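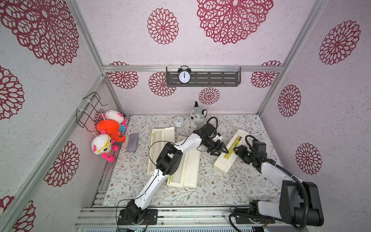 I have been told three times this year that patterned wallpaper is back, and each time by somebody with wallpaper to sell. So you'll forgive me for coming to the subject with my arms folded.

The claim goes like this. Big, bold patterns make a small space feel larger. I first read it on the Pindetti website, under a roll called Flutville that costs more than my first bicycle, and I have since seen it repeated nearly word for word in two magazines and a paint shop leaflet. No one ever says how. You take a box room, you cover it in dinner-plate-sized flowers, and the walls are supposed to step politely backwards.

Mine didn't. I papered the alcove under our stairs one Saturday in January and it is exactly as small as it was, only now it is small and busy.

I'll be fair about the colour. Burgundy on a pale pinkish ground is a good deal warmer than the magnolia I scraped off, and large medallions hide a bad join better than stripes do. I know this from having hung stripes in the back bedroom, where you can follow my mistakes from the skirting board to the ceiling. With medallions the eye goes to the middle of the flower and leaves the edges alone. That's about as much as I'm willing to give them.

Then there's the matter of the floor. The same people who tell you to be brave with the walls will tell you to "echo" the pattern underfoot with something gentler. Leaves, usually. Grey-green, on white, with a little brown flower dotted in so it doesn't look like a hospital. I've come round to the leaves, slightly. They sit quietly enough under the red. What I haven't come round to is white on a floor. I have lived with a white mat before and it was white for 12 days.

My friend Radomir Begović, who has papered more rooms than I have been in, thinks I am making a fuss. His view is that two patterns will get along if one is big and the other small, and that everything you put in with them should be plain. Plain white trays, plain white boxes, nothing with a picture on it. I asked what happens when you buy a box and it arrives with a bright yellow label. He said you peel it off. I have peeled labels off a great many boxes and what you get is a box with half a label.

On the plain storage, though, he may have a point. I swapped the wicker baskets in the alcove for open plastic trays by Skikik, the sort you could find in any office, and the whole thing calmed down. They are ugly and I like them. The baskets shed bits and were forever catching on my jumper. The trays were 900 dinars for the pair at the Demirtaş shop by the bus station, which is the only sensible price I met in the entire business. The paper was 4,000 a roll, and I needed a second roll for a strip no wider than my hand, thanks to the pattern repeat. They don't put that on the website either, or if they do it's in the grey writing.

So would I do it again? In a room with a door I could shut, possibly. I'd order a sample first, a proper big one, and leave it taped up for a week to see if I was sick of it – the little square they post you doesn't even fit a whole flower. I'd also ignore anybody who used the word "statement".

I still have most of that second roll, if anyone wants to line some drawers.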